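Week 8 – can machines do chores yet?
Notes for the Saturday group, M. Sayegh

Short answer: some of them, some of the time, in a room somebody set up first. Longer answer is most of this session.

Recap from last week – a dishwasher is automation, fine, but a person still loads it. Loading and putting away is the hard bit. Washing was solved decades ago. Keep the two apart in your essays please, half of you didnt.

Take stacking bowls. A child of four manages it. For a gripper the list is long: find the rim, judge the depth, pick an approach, close without tipping, lift, line up, let go. Glossy surfaces are a pain becuase the highlights move when the viewpoint moves. Colour helps tell one bowl from the next but says nothing about weight. 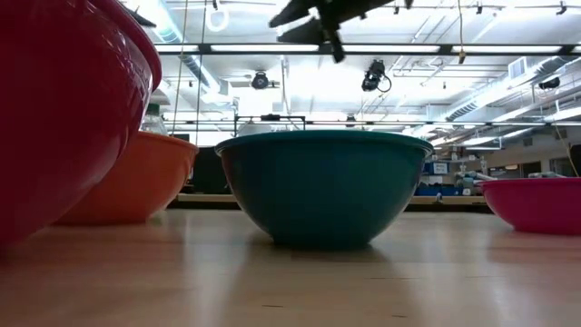

Grasp from the top or from the side? Top is simpler to plan, needs clear space overhead. Side is closer to what we do at home, but neighbours get in the way. Bowls close together are worse than one standing alone – see the Obeidat handout, section 3.

Numbers from the Ciravik exercise (on the reading list):
44 tries at clearing a table
13 finished with no human help
most failures at the grasp, not the planning

So 31 needed a hand. Would you buy that? Discuss.

Shop floor is different. Same part, same place, all day. Huvusby packing line case – the fixture does half the thinking. Kitchens have no fixtures.

For next time: read Golorau pp. 79 onwards, skip the maths. Pick one chore at home, write out every step, mark where you used touch and not sight. One page max.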